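Kiltach Script Quilt Cover Set
Sold by Plillora Bedding and Bedroom

Cream-white ground, black handwritten script, all-over print
Queen size, $382 per set
In stock

The Kiltach set is a printed quilt cover with two plain pillowcases. The cover carries a flowing black script in French-style phrases, with "doux nuit" repeated across it in several places. The lettering is set in rows and the tallest strokes are large enough to read from the bedroom door. The background is cream-white, a little warmer than the stark white of most hotel bedding, and it sits comfortably beside older sheets that have lost their brightness.

We've had customers ask whether the phrases are correct French. They are decorative. The designer has treated the words as pattern, and some lines run on or repeat partway through. If you read French fluently and this would bother you every morning, have a look at the Kiltach Plain, which has the same cloth and closure with no print.

Fabric and make

The cover is 100% cotton percale. It has a crisp hand when new and softens over the first few months. Colours are reactive dyed, and the black is printed on the top side only. The reverse is plain cream.

Cover: 210 cm x 210 cm
Pillowcases: two, 48 cm x 73 cm, plain cream
Closure: concealed buttons along the foot, eight in total
Inner ties: four, one in each corner
Folded weight of cover and pillowcases: 1,930 g

The four inner ties were added in June after feedback that wool quilts were sliding toward the foot. Older sets don't have them. If you're matching a second cover to one you already own, the print and size are the same.

Living with the print

Black script on a pale ground is a busy pattern and it changes what you put around it. We'd suggest plain sheets and one solid throw at most. Stripes are fine if they're narrow and close in tone. Florals tend to fight with it.

It's also a practical surface for sorting clothes. Anyone who does the folding on the bed will know the trouble with dark quilt covers, where black trousers and navy jumpers vanish into each other and you miss the lint until you're dressed. On this one a dark garment stands out clearly, and the rows of lettering give you a rough line to fold along. Lay trousers with the legs side by side, smooth the waistband first, then work down to the hems. Soft knits can be left flat for a few minutes before they go in the drawer.
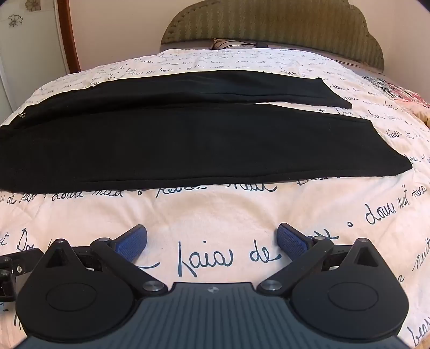 Light-coloured clothes are harder to judge, as the script shows past the edges and can make a straight fold look crooked. For white shirts you may prefer to turn back the cover and use the plain reverse.

One caution for new black garments. Unwashed dark dye can rub off on pale cotton, particularly in humid weather. Wash them once before leaving them on the bed for any length of time, and don't put damp clothing on the cover to dry.

Bedheads and colour

The print suits upholstered bedheads in muted colours. Olive green works well, including the fine-striped fabrics, and so do rust, tobacco and charcoal. A curved or scalloped outline softens the look of the lettering. Against a square timber bedhead the same cover looks more graphic, and you might want a coloured pillowcase to break it up.

Bedheads are not included with this product. Our own upholstered range is sold under the Hattori name and starts at $1,589 for a queen. Fabric swatches can be posted on request, up to five at a time.

Washing

Wash before first use, separately, inside out.
Do up the buttons before washing so smaller items don't end up inside.
Cold or warm machine wash, 40 degrees maximum.
Use a liquid detergent without bleach or optical brightener. Brighteners will shift the cream toward blue.
Line dry in shade. Full summer sun will fade the black over time.
Tumble dry low if needed and take out while slightly damp.
Warm iron on the reverse.

Expect shrinkage of up to 3% in the first wash. The stated size allows for this, so a new cover may feel generous on a standard queen quilt.

Spot cleaning is best done with cool water and a white cloth. Dab at the mark. Hard rubbing will raise the surface and leave a dull patch, most noticeable where there's print.

Sizes and availability

The script print is made in queen only. A king was trialled, but the repeat had to be enlarged to fit the wider cloth and the result didn't match the original. The Kiltach Plain comes in single, double, queen and king.

This run is limited to 2,000 sets. A further run is planned in the same colours. Extra pillowcases are available in plain cream, sold as a pair. We don't make a pillowcase in the script.

Works with

Nustia wool quilt, queen, all-season weight
Nustia fitted sheet in cream or charcoal
Kiltach Plain pillowcases, pair

Delivery and returns

Orders are packed in a cotton drawstring bag made from the offcuts of the plain reverse. Metropolitan delivery takes two to five working days, regional a little longer. Delivery is free on this item.

Unwashed sets can be returned within 30 days in the original bag. We can't take back covers that have been washed or slept under unless there is a fault. If a seam or button fails in the first two years, send us a photo with your order number and we'll repair or replace it.

Page updated Oct 28, 2026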